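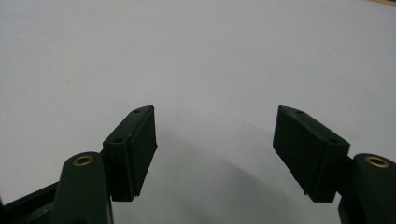 White board on the sorting table, matte side up.

Thread on sorting small stuff. Several people asked how I set up the table, so I'm putting it all in one place. Most of this is about the surface and the bins.

The table is a light wood one from Nudholm. The top is fine for eating at and bad for sorting. Anything brown, tan or clear disappears into the grain. I lost a picture hook on it for most of a morning.

So there is a large white board on top with a smooth sheet over it. The board covers nearly all of the table and leaves a strip of wood showing at the front and the back. I like having the strip. I can get my fingers under the edge when I want to lift the board off.

The board cost $21 at a store closing sale. Pelletier sells one that is pretty much the same. Get the matte kind. I had a glossy one first and the ceiling light sat in the middle of it like a second moon, right where I was trying to read the tiny print on things.

If the sheet has wrinkles, small round things find them and roll along them. Pull it flat from the long sides first, then the short sides. I tape mine on the underside with plain packing tape. The tape on top idea that goes around does not work for me. It collects lint and then the corners curl.

Bins. I use the frosted plastic kind with ribbed, stepped sides. You can see a little through the walls but not enough to read what's in there. For a working bin that is all I want. Color and rough shape, that's it.

Mine are from Dekska. They came in a set with lids and I keep the lids in a closet. A bin with a lid on is a bin people stack things on top of.

One bin on the board at a time. I put it on the left. Whatever I'm deciding about sits in the open part of the board to the right of it. If you put out five bins you end up deciding between bins all day and never about the thing in your hand.

Isabelle Gauthier asked what happens to the other categories. They go in a row on the floor until it's their turn. Gray carpet, so small white things show up on it pretty well if they fall. Small black things do not. I go over it with a flashlight at the end.

The order I go in:
boxes and packets first
then batteries
then chargers and cords
then hardware
then whatever is left, which is usually pens

Boxes and packets go first for a practical reason. They take up the most room and they are the easiest to decide on. Once they are off the table you can see what you have.

Open every small box before you file it. Shake it, then open it anyway. I have kept empty light bulb boxes for years on the theory that they were full. Nuno Serrano found a spare key to his old place inside a box for a bike light. He no longer has the bike light either.

Batteries: put tape over the ends of anything loose, especially the square ones with both contacts on top. Keep them away from the hardware bin. Do not toss a used one back in with new ones "to check later." If you don't have a tester, it goes in the used bag and the used bag goes to the drop-off. 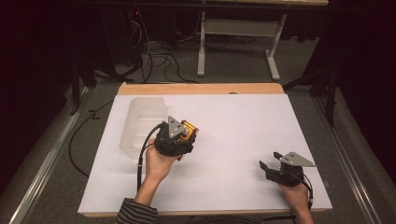
Back to the bin for a second. Set things down in it. If you drop them in from high up, the light ones bounce out, and then you are back on the carpet with the flashlight. I also turn the long side of the bin toward me so I'm not reaching over a corner every time.

Keep the middle of the board clear. When I stop for coffee I finish whatever is on it first. Coming back to a pile in the middle means I have to work out what I was thinking, and I usually can't.

Cups stay off the board. I ruined the first sheet with a mug ring and after that every washer I put down looked like it was part of the stain.

Height matters more than I expected. I stand for this. Sitting, my forearms rest on the edge of the board and push it back an inch at a time until it's against the wall. If you have to sit, put a strip of rubber shelf liner between the board and the wood.

Sheldon Després asked about labels. I bought a roll of 2000 once and I will be leaving it to somebody in my will. Now I write on masking tape. It peels off the frosted plastic clean as long as you do it within a few months. After that you need warm water and dish soap.

What I write: one or two words, what a guest would call it. "Batteries." "Picture hanging." I used to write things like "misc. electrical, small" and then never opened the bin.

The last drawer I did was the kitchen one, in December. I counted that time on a bet with Constanza Cabral. 86 things, not including rubber bands. She had guessed 94, so she was closer than me and I bought lunch. I had said thirty.

Of those I kept less than half. The biggest group was small cardboard boxes with the instructions still inside and no product. Second was takeout soy sauce.

Someone asked if a bed sheet or a towel would do in place of the board. A towel, no. Things sink in and the screws catch on the loops. A bed sheet on a bare table is okay if you stretch it tight, but you can't pick the whole job up and move it when you need the table for dinner. With a board you can, if two people carry it and nothing on it is round.

Small parts that do roll: I put a jar lid upside down near the back edge and they go in there until their bin comes up. Groston sells a magnetic dish for this and it's fine for screws. It does nothing for brass or plastic. The jar lid takes everything.

Cleaning the sheet: damp cloth, then a dry one. No scrub pads. They leave shiny tracks on a matte surface and you will see them forever. Pencil comes off with a regular eraser. Marker doesn't come off with anything I've tried.

How long it takes: a drawer is an evening for me, up to two if there are cords in it. I don't do more than one drawer at a stretch. By the second one I start keeping things to avoid deciding.

Luminița Neagu wants to know about the "maybe" pile. I have one. It gets its own bin, same size as the others, and when it's full I have to empty it before I can add anything. I have emptied it twice. Both times nearly all of it went out.

Next up is the hall closet, mostly light bulbs and shoe polish. I'll add to this thread when I've picked the bins for it. If you have a good way to store bulbs without keeping every original box, please reply with it.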